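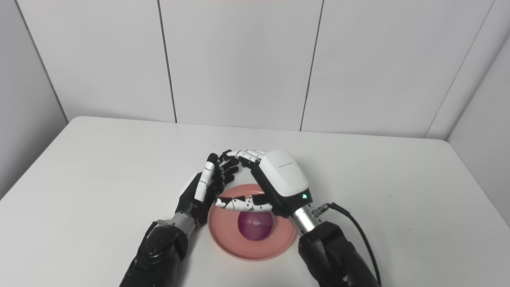 Two robot hands over a plate and a red onion at the Wundunar lab.

The robot has been told to pass the onion from one hand to the other. Its instructions do not say which hand should start, how the fingers should be arranged or what to do if the onion rolls. For most of the past year, Rocío Sotomayor has been trying to find out how much of that a machine can work out from its own mistakes.

Sotomayor leads a small manipulation group at Wundunar, a research lab that works mainly on two-armed robots. Her latest study, posted on October 22, 2026, describes a training method the group calls Praloton. The claim is narrow. If a robot learns from failed handoffs as well as good ones, and if each failure is marked at the moment it began, the robot needs far fewer demonstrations to become reliable.

"People throw the bad recordings away," Sotomayor said. "We did too, for a long time. You drop something, you delete the file and you start over. We had a drive full of clean recordings and a robot that had no idea what to do once its grip started to slide."

The usual way to teach a robot this kind of task is to have a person steer the arms while the system records what the cameras see and how every joint moves. A network then learns to produce similar motions by itself. It works well as long as the robot stays close to what it was shown. When it drifts, it often keeps going as if nothing had changed, closing its fingers on air or pushing an object off the plate.

Round objects make this worse. An onion has few good places to hold it, the dry outer skin can shift under a fingertip, and a small push at the wrong height sends it rolling. Both hands also have to fit into the same small space. A thumb from one hand can end up exactly where the other hand needs to go.

The Wundunar group collected 700 demonstrations for the study. Of those, 247 ended in some kind of failure: a drop, a collision between the hands, or a grasp that never closed properly. Under the old routine they would have been discarded.

Maite Pacheco, the engineer who ran most of the sessions, went through the failures one at a time. Her job was to find the point where each attempt stopped being recoverable. That was usually earlier than it looked.

"The drop is the part you notice, but the drop is late," Pacheco said. "Often the problem is that the receiving hand came in too high a second before. After that the giving hand is stuck. It can't let go and it can't really hold on either."

Marking those points took her most of September. Everything before the mark was treated as ordinary training data. Everything after it was used to train a second, smaller network, which does one thing: it watches the hands and estimates how close they are to a state that ended badly in the past. When that estimate climbs, the main network is pushed to back away, reopen the fingers and try a different approach.

The group tested the method on 20 objects, among them onions, lemons, a tennis ball, a bar of soap and several kitchen sponges. The robot made 500 attempts with Praloton and the same number with a standard system trained only on successful recordings. The standard system usually failed on its first bad contact. With Praloton, the robot broke off and tried again in most of those cases, and it finished more handoffs on every object except one.

The exception was the soap. "It's slick and it has flat sides, and we had very few recordings of it," Pacheco said. "The robot backed away, tried again, backed away again. It would have done that all afternoon."

That behavior points to the main weakness of the method. A robot trained to avoid trouble can become too careful. In early versions, the arms would stop short of the object and hover, since staying still never led to a failure in the data. The researchers added a small cost for waiting, which mostly fixed the problem, but the cost has to be set by hand. Sotomayor said she does not have a good rule for choosing it. A value that suited the lemons made the robot clumsy with the sponges.

Speed is another issue. A person passes an onion between hands without thinking about it. The robot takes several seconds on a good attempt and much longer when it has to retry. The paper reports finished handoffs and leaves time out of its main results, a choice that reviewers may question.

There is also the matter of labor. Finding 247 failure points by eye is possible for one patient person. It would not be possible for a collection many times that size. The group has tried having software propose the marks, using sudden changes in finger force as a clue. Pacheco checked the proposals against her own and found that the software tended to mark the drop itself, the same late moment that people notice first.

"So for now it's me," she said.

The lab has shared the recordings, including the marks, with a second team at Vandora, which uses arms of a different design and hands with softer fingertips. If the smaller network still gives useful warnings there, it would suggest that it has learned something general about handoffs. If it does not, it may only have learned the habits of one pair of hands. The Vandora team has finished setting up and has not reported any results.

Sotomayor is cautious about where this could lead. Sorting produce and packing mixed boxes both involve passing things between hands, and companies have asked her about both. She tells them the system has been tested on a clean white table, with one object at a time and nothing else in the way.

Her next set of experiments will add a second object to the plate. Pacheco has already started recording, and she is keeping all the files.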